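Dernita Tabletop Two-Arm Kit — Frequently Asked Questions

Answers collected by Annelies Mösli, customer support. Last changed in July.

What do I receive when I order the kit?
Two arms with grippers, the rail they are fixed to, the cameras, the cables, and one power supply for each arm. The table is not included. Our packing list is printed on the inside of the lid, so please check it before you throw away the box.

Which table should I use?
Any flat table that does not shake when you lean on it. The top should be at least 80 cm deep. We had good experience with plain wood, also with a strong grain. Glass we do not recommend, the cameras have trouble with the reflections.

Do I need to be an engineer?
No, but you should be comfortable with installing software and reading an error message to the end. For the first setup please plan 2 hours. Some customers need less, and the people who skip the calibration chapter usually need more.

What is a good first task?
We suggest small wooden alphabet blocks. They are cheap, easy to grip from the side, and the letters help you to see later which block was meant. Scatter them loosely on the table, and do not stack them on the first day.

How does it look from the different cameras?
The kit records an overhead view and a view from each wrist.
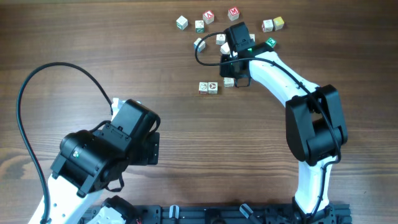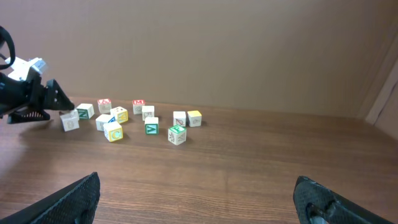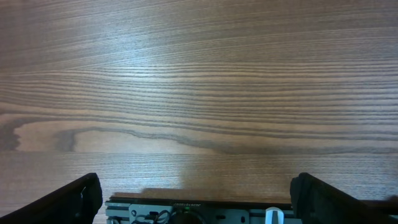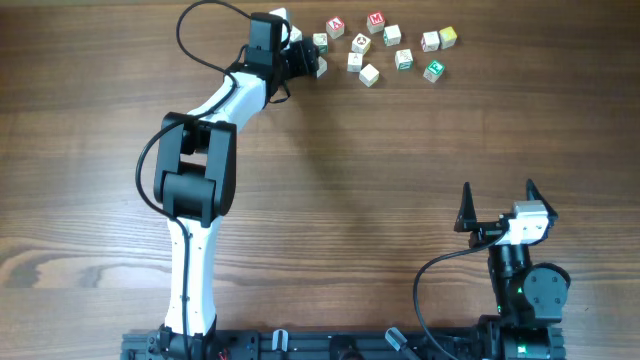

Can I use only one arm?
Yes. In the settings you choose "single arm" and the other one stays in its parking position. You can switch back at any time, the calibration of both arms is kept.

How many recordings do I need before the arm can do a task alone?
It depends on the task. For picking up one block and putting it in a bowl, we used 600 recordings in our own tests. Sorting by letter is harder — there we went up to 2,000, and we would still take more if we had the time.

How should I lead the cables?
Leave a free loop at the wrist, so that the joint can turn completely. A cable that is too tight will pull on the connector and the camera picture starts to flicker. Before each session, move every joint slowly by hand from one end to the other.

A small green light is on. Is this normal?
Yes, green means the part has power. If it blinks, the part is waiting for the software. If it stays dark, check first the plug at the base.

Are spare parts available?
Fingers, cables and single motors are in stock at our warehouse in Zirneck. Arms from the older Grewal series use different screws — please write the series name in your order.

Does it work with the Dadeo software?
From version 2 on. For older versions, ask Aitana Olmedo in our software team, she can send you the converter.

Can I return the kit?
Within 30 days, complete and in the original box. Scratches on the fingers from normal use are no problem.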